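Notas de apoio — compra do braço Stundatero

Abrir com o orçamento: 3.587 por unidade, sem instalação. Perguntar à sala quem leu a proposta até ao fim.
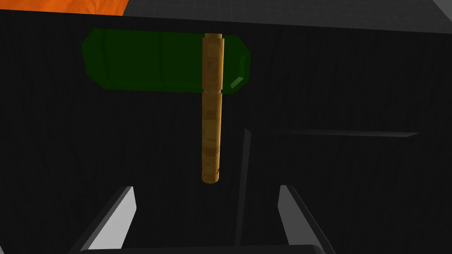
Martelo de cabeça verde e garra aberta, em simulação.

O simulador não paga manutenção. A Mitali Wanigasekara pediu 200 horas de ensaio real e a Pollport ofereceu 130. Insistir neste ponto.
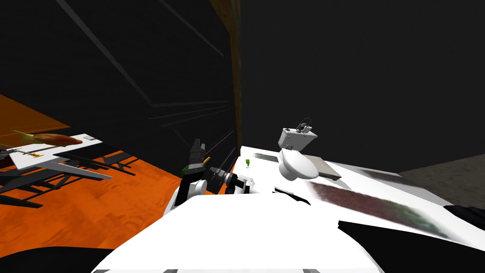
Contrato de assistência: 1,202 por ano na tabela deles — confirmar se a vírgula é dos milhares.
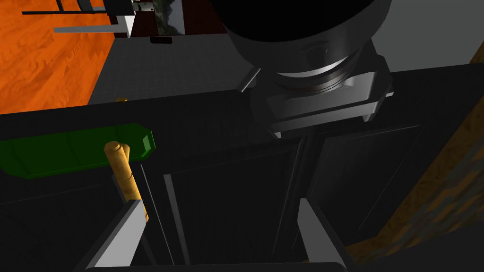

Devemos comprar já em dezembro?
Só com cláusula de devolução assinada.

Passar à alternativa da Curnow, mais lenta a entregar.
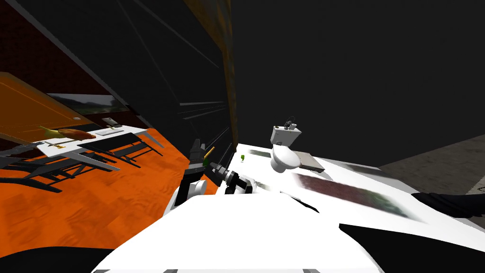
O aluguer sai caro, mas deixa-nos desistir. Dar a palavra ao Valter Falcão.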